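Flodska teleop set, README

Demonstrations of one arm being driven by remote control at the Losham bench. Every episode was steered by a person with a Räsänen hand controller and varying amounts of patience.

Contents
2524 episodes, 20 Hz, 4 operators
135 episodes flagged "hesitant" – the operator stopped to think, and the arm politely stopped with them

Known issues
Friday episodes are slower. We kept them.
Gripper values before the May firmware are inverted. Flip the sign or enjoy a policy that drops everything.

License: see Cimwood terms, which are short.

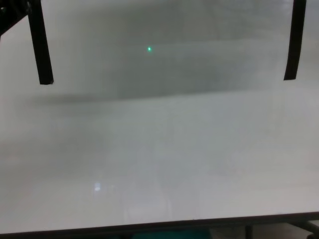 Can I train on the hesitant episodes?
Trim the pauses first, or the policy will learn to dither.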